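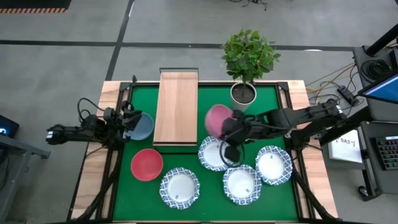

Breakfast at Climari: a long talk about oats, burnt pans and getting up early

Home Stories Food Neighborhoods Events About Contact

I should say up front that I don't like oatmeal. My grandmother made it thick enough to patch a wall, and I spent most of my childhood pushing it around the bowl until it was time for the bus. So when a reader wrote in to tell me that the best breakfast in Titen was oatmeal, at a counter with 14 seats and no eggs on the menu, I put the letter in a drawer and left it there until August.

Climari opens at six. I got there at twenty after and there was already a line, mostly people in work boots and one very tired couple with a baby. The owner (she asked me to leave her name out, and said people who need it already have it) waved me over to the end of the counter and told me to eat first and talk later.

I ate. It was oats with brown butter, salt and stewed plums, and okay, fine, I finished it. I may have scraped the bowl!

"Everybody makes it too sweet and too stiff," she told me once the rush let up and she could lean on something. "They think it's a kid's food. You wouldn't cook rice with no salt and then dump sugar on top to cover it up. So why do that to oats?"

She grew up two streets over, above what used to be a shoe repair shop, and spent nine years cooking dinners at a hotel she'd also like me not to name. She was good at it, she says, and she was miserable. Her shift ended at one in the morning and she'd come home too wound up to sleep, so she'd stand in her kitchen making the plainest thing she could think of.

"It was oats and water. I wasn't trying to invent anything. I'd stir it for half an hour and listen to the radio, and by the end I'd be able to lie down." She laughed. "Then I started getting picky about it. That's the trouble with me, I can't leave a thing alone."

Picky is putting it mildly. I asked where she buys her oats and lost the next quarter of an hour. The short version is that they come from Judov, the old mill out past the reservoir, which has been grinding grain since 1853 and still does a coarse cut most of the big places gave up on. She'd driven past it her whole life without going in. When she finally did, she bought one small sack, took it home, and burned the first batch so badly she had to throw out the pan.

"It drinks a lot more water than you'd think. I was cooking it like the stuff from the cardboard tube. I called the mill to complain, and the man on the phone let me go on for a while and then he asked how long I'd soaked it." She covered her face with her hands. "I hadn't soaked it."

Now everything gets soaked overnight. She goes through 48 pounds of dry oats in a normal week, more once the mornings get cold, and she does the last job of the day herself, pouring water over the next morning's batch and putting the lids on. I asked if she'd ever forgotten. Once, the second winter. She woke up at three, remembered, and walked over in her coat and pajamas to see if it could be saved. It couldn't. She made toast for everyone that day and didn't charge for it.

On toppings

There are only five toppings at any time and she will not be talked into a sixth. I tried. I said the word "chocolate" and got a look.

The plums were on when I visited. In the fall it's apples cooked down with a little cider, and then after New Year's it's whatever dried fruit she can get at Chukwu, the grocery on the corner, which also sells her butter and, from the sound of it, lends her a dolly whenever hers has a flat. The savory bowl changes too. That morning it was mushrooms and a soft onion thing with black pepper, and I watched a man in a reflective vest eat two of them back to back without looking up.

"The savory one was the hard sell," she said. "The first month, I think I was the only person eating it. I'd give out a spoonful with every order, like a sample at the mall. Some folks were polite about it. One lady spit it into a napkin right in front of me." And now? "Now she gets it with extra onions."

I wondered about money, the way you do when you see a place selling one thing. She was more open about it than I expected. The rent went up by 560 dollars a month a while back, and she sat on her back steps and really thought about closing. Adding lunch would have covered it. So would putting in an espresso machine, which she priced and then couldn't stand the idea of. "The noise! Have you ever tried to have a quiet breakfast next to one of those?" In the end she raised the price of a bowl, cut her hours so she closes at eleven, and started selling bags of the Judov oats by the register with the soaking directions written on the label.

The bags did it. People take them home, mess it up, come back to ask what went wrong, and have breakfast while they're asking.

Her directions, more or less as she gave them to me

Soak one cup of coarse oats in three cups of cold water, overnight, with a lid on. In the morning put the whole thing in a heavy pot and bring it up slowly. Salt goes in at the start. Stir it more than you want to. When it looks done it needs another five minutes — she was firm about this — and then it should sit off the heat while you find your spoon and get dressed.

"If it stands up by itself, add water," she said. "If you can drink it, keep going."

I asked what she eats for breakfast on her day off, half expecting a confession about frozen waffles. She had to think. Mostly she sleeps through it, and when she does get up she goes to her sister's, where there are small kids and cereal in six colors, and she has a bowl of that with them.

"It's terrible," she said. "I have seconds."

I took a bag of oats home with me and soaked them that night. My first try came out a bit gluey and I ate it anyway, standing at the stove with a lot of butter on top. I've got a second batch under a lid right now.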